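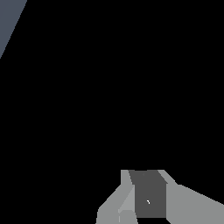 Week 6: Robots on the fittings line, and the people beside them

Hello again, and thanks for all the reading you did over the break. Today I want to stay with one workplace, the Kirkegaard plant at Urnstead, which makes and checks taps. I spent a good part of March there and I'm still full of it!

Before the change, 49 people worked on checking. Each of them turned levers by hand, 700 in a shift, and wrote the stiff ones on a card. Wrists went first, then shoulders. So when Brandia came in with an arm to do the turning, most of the team were pleased – until they asked who would decide what counted as stiff.

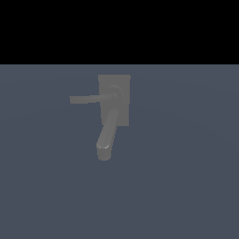

Hold on to that question, it's the heart of today. A tester with 20-odd years in her hands knows a bad lever before she can say why. The arm works to a limit somebody typed in. At Urnstead the engineers set the first limit on their own, and 139 good taps went in the reject bin in one week (the checkers had plenty to say about that, and I wrote down the polite parts).

After that the checkers got a say. Two of them now sit with the engineers when a new movement is tried out in simulation, before it goes near the floor. They like it, mostly. The pay grade hasn't moved, though, and the union is still arguing that one. 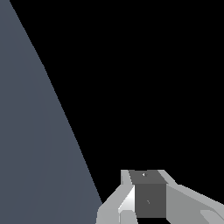 The other thing that changed was talk. Forty people at a bench chat all day, and they spot each other's mistakes while they do it. Spread them out between machines and that goes quiet. Several told me they missed it more than they'd expected.

For next week, please read the Korkeck case in your pack and bring a page on these:

Who set the limits, and who was asked?
Which skills are still used, and which are only remembered?
What would you want in writing before the arm arrived?

Handwritten is fine.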